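Household Help > Floors and Rugs
Big area rug: pickup cleaning or do it at home?

tansy_lane
Original Poster
6/23/21

Hi all, long time reader, first time starting a thread. We've got a huge living room rug and it's due for a real cleaning. Sestus came out and quoted me $585 with pickup and delivery, and I about fell over. My sister says rent a machine and do it in the driveway. My husband says vacuum it and move on with our lives.

The tag fell off years ago so I can't tell you what the fiber is. No pets, no big spills, just a lot of feet. And before anybody asks, yes, moving the furniture is half of why I keep putting this off!

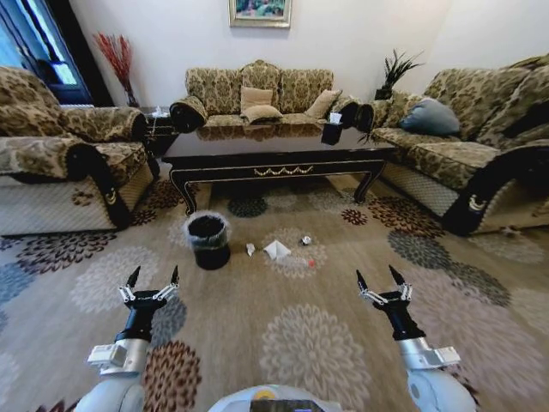 The living room, sofas and rug

Has anyone in the Mikmont area used Sestus? Is that price normal for a big one?

pecanpie254
Member

I used them two years ago for a hallway runner and they did a nice job, but they kept it three weeks when they'd said one. Called twice and got voicemail both times. Price was fair for the size. I'd use them again, I'd just get the return date in writing.

drybasement
Senior Member

$585 is too much. I do mine in the driveway every June. Hose, a little dish soap, soft brush, squeegee it till the water runs clear, hang it over two sawhorses. Costs me an afternoon.

okra_and_onions
Member

drybasement, please stop telling people this without asking what the rug is. I hosed down a rug of my mother's and the red ran straight into the cream. It was done for. She doesn't know what's in it! At least do a dye test first – damp white cloth, press it on every color for a minute, see what comes off.

drybasement
Senior Member

Sure, test it. I figured that went without saying. Still not paying six hundred bucks for soap and water.
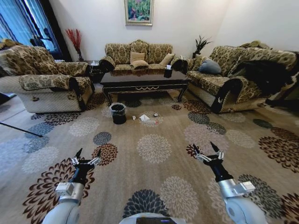 tansy_lane
Original Poster

OK you guys, thank you, this is already more help than I got from my family. I did the cloth test this morning. Cream is fine, the blue is fine, and the rust color left a little pink on the cloth. Very little, but it was there. So I guess the driveway is out?

I also have half a bottle of Clilus left over from the old house. The label says safe for all rugs but it also says safe for car seats and tents, so I don't know how much I trust it.
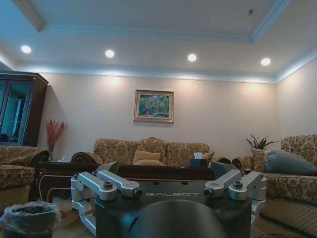

The other thing is drying. We get such sticky summers here and I keep picturing it going sour in the garage. Sestus says they dry theirs flat indoors with fans, and I have to admit that part sounds worth paying for.

pecanpie254
Member

Pink on the cloth would settle it for me. Send it out. Skip the Clilus, it left a ring on my stair carpet that grabbed dirt for months.

okra_and_onions
Member

Seconding all of that. Also try Vasilakis over by the old post office before you sign anything. They're mostly upholstery but they take rugs, and they knocked some off my bill when I dropped mine off myself. Put the new pad down before it comes home, you won't want to lift everything twice.

drybasement
Senior Member

Fine, if the dye's moving I wouldn't hose it either. But if you end up waiting on a slot, flip it over and vacuum the back. You'll be amazed at the grit. Leave it flipped 24 hours and walk on it, then pick it up and sweep under.

tansy_lane
Original Poster

Called Vasilakis and left a message. Will flip it this weekend if I can talk the husband into lifting. Does anyone have a pad they like that doesn't stick to the floor?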